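Brunstead Residents' Services
Household Guidance: Storing Balls and Other Soft Play Items

Balls, soft toys and similar items take up more room than their weight suggests, and they are often the last things in a household to be given a proper place. The following guidance applies to residents of all 489 homes managed by Brunstead and may be used equally in private garages and family rooms.

Begin by bringing everything together in one spot. Sort by size first and by material second. Large balls should be set aside until the end, as they determine which container is needed. Items that are split, or that no longer hold their shape, should be discarded at this stage.

Clear plastic containers are recommended for shared rooms. The contents can be recognized without lifting a lid, and children are more likely to return an item to a box they can see into. Measure the widest ball before purchasing. A container should allow 2 inches of clearance on each side – a ball forced into a tight box will press against the walls and may lose its shape over a winter.
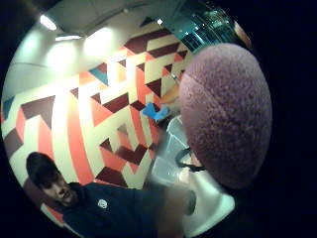 PLAYROOM AND GARAGE

A large ball with a nubby, speckled surface, such as the pink one shown near a clear container, needs more care than a smooth one. Textured surfaces hold lint and pet hair. Go over the ball with a dry, soft brush, following any seam, and then wipe it with a cloth wrung out in mild soapy water. Allow it to dry fully before it is put away. Felted coverings should not be soaked.

Two people should share the work where possible. One holds the ball steady from underneath while the other brushes or positions the container.

Place heavier items at the bottom and the largest ball on top, or on a shelf of its own. Containers should be stacked no more than 2 high. Straps and cords should be coiled and kept in a separate bag.

Labels should face outward and be written in large letters. Residents of the Mokitz building may obtain blank labels from the office in Room 11.

Questions concerning this page may be directed to Fatima Magagula, Household Guidance.

Last reviewed December 10, 2019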